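Mamlow to replace aging water main under Pavlović Street

Apr 20, 2018

Work to replace a water main under Pavlović Street in Mamlow will start next month, the town's water department said. The pipe serves 700 homes and has broken 4 times since November.

Contractor Brinder will lay 2,000 feet of new pipe between the rail bridge and Wevus Park. The job is expected to take six weeks.
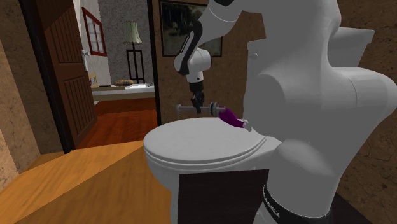
Water shutoffs

Homes on the street will lose water for up to six hours on the day they are connected to the new main. Notices will be left on doors two days ahead.

"People should fill a few jugs the night before and keep a bucket by the toilet," said Lesego Modise, who manages the project for the department.

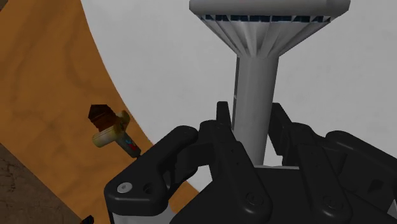

After the water comes back

Residents are asked to run the cold tap in the bathtub until the water is clear — usually a few minutes — before using it for drinking or laundry. Toilets may sputter on the first flush.
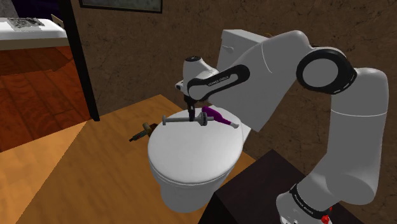

Parking will be banned on the north side of the street during working hours. Kanako Mizuno, who owns a bakery near the bridge, said she had asked for deliveries to be allowed before 7 a.m. The department said it would reply to her this week.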